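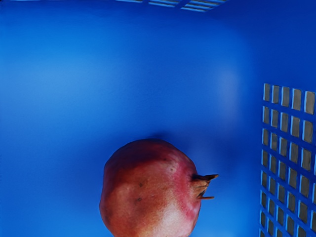 Pui-shan Chang objected, when she read the first version of this section, that we speak of "the splitter loss" as if it was one number, and that a reader who must plan a rural branch will want to know where in the tree the loss is taken. She is right, and we have rewritten the section with this in mind.

Last updated: November
Valtteri Kettunen and Kazue Yoshida, November
Reading time: 3 min

4.2 Placement of the splitters

In the Undthorpe trial area the passive network serves 90 homes from one cabinet. Two arrangements were compared. In the first, all splitting is done in the cabinet, and each home has its own fibre from there. In the second, the signal is divided once in the cabinet and again in small closures near the houses. The total split is equal in both cases, so on paper the received power should be nearly the same.

The measurements do not fully agree with the paper. Homes on the Tovley road received a weaker signal in the second arrangement, and the difference was larger than the added connectors can explain. We suspect the closures themselves. Three of them had been opened again after the first installation, and the bend of the fibre inside was tighter than the maker's guide allows. Tetsuya Nomura repeated the readings at 1815, when traffic was high, and found the same values — as one expects, because the optical loss does not depend on the load.

Cost goes in the other direction. The first arrangement needs much more fibre in the duct, and the duct along the Tovley road is already narrow. Greer Tennant has calculated that 30 of the homes could not be reached without new digging. For this reason we keep the second arrangement in the rest of the paper, but with a larger margin in the power budget than is given in the Wovanik planning tool.

The loss per closure is given in the appendix, together with the readings which we left out because the meter was not calibrated.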